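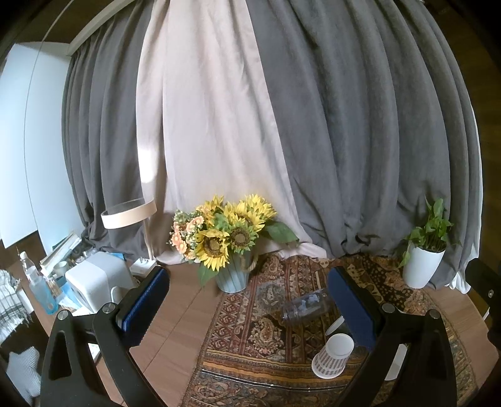 Reading and Writing the Room – handout for session 5

Hello all. I promised I'd type up my notes from last time, and I've tidied them a bit, though my handwriting defeated me in two places (if your notes disagree with mine, trust yours). Bring this with you in October along with the Bondale extract.

We started with the old question of how much furniture a story needs. My own view, which you're welcome to fight, is that most of us put in far too much at the beginning and then forget about it. You get a whole page of wallpaper and lamps, and by page three the characters could be standing in a car park. I do it myself! My first draft of anything reads like the contents list for a house clearance.

So, terms. When I say "setting" I mean the place and time of the story, plain and simple. When I say "room" I mean the bit of setting a character can reach from where they're standing. The second is much smaller and it's where nearly all the good stuff happens. A character can live in a city for 847 pages and only ever really touch a few doors, a table and a bed.

The Medrano passage

We read the opening of Soledad Medrano's story "Iltetti" out loud, twice. It's set in a boarding house where the landlady has moved all the chairs into one room before a funeral. Noemí pointed out that we never learn what the chairs look like. She's right, and I'd taught that story for years without spotting it. We know they're heavy, because the boy has to drag them, and we know one of them was the dead man's, because the boy won't sit in it. I asked everyone to draw the room afterwards and the drawings were all different, but every single one had that chair by the window. There's no window in the text. Go and check.

I don't have a grand theory about this. I think when a writer makes us feel strongly about one object we do the building work ourselves, and we put that object wherever we'd put it at home. Reinhold disagreed and said we were all just copying paintings we'd seen, with people sitting sadly by windows. He may well have a point. We ran out of time before we could settle it, so please come ready to carry on.

Whose eyes?

The other half of the session was on who's looking. A plumber and a bride walk into the same hotel bathroom and you should get two different bathrooms. Try to stop your narrator noticing things only you would notice. In Getsemaní's piece (thank you for letting us pull it about) the narrator is nine, and she had him admiring the cornice. We swapped that for the gap under the sofa, and suddenly he was nine again.

Some things I scribbled on the board:

Verbs do more than adjectives. "The door stuck" beats "the old, swollen, brown door".
Smell is strong, so go easy. One per scene is plenty.
If a character has lived there for years, they've stopped seeing most of it. What would make them look again?
Weather counts as furniture.

On that third one – Constanza asked whether a visitor is always the better narrator for a house. I said probably and then changed my mind on the bus. The visitor sees more but the person who lives there knows which stair creaks, and I'd rather have the stair.

For next time

Please write a scene of no more than 1,000 words in which somebody looks for something in a room they know well. Don't tell us what they're looking for until the second half, or at all if you're feeling brave. One other person may come in. No dreams, please, and no mirrors, I've had my fill of mirrors.

Read the Bondale extract, pages 1 to 59. It's slow for the first chapter and then it gets going once they arrive at Trikau. Mark any place where you could find your way to the front door in the dark, and any place where you got lost. We'll compare.

If you want your scene read out, get it to me a day or two ahead so I can make copies. The printer upstairs is working again but it does eat the last page, so put your name on the first one.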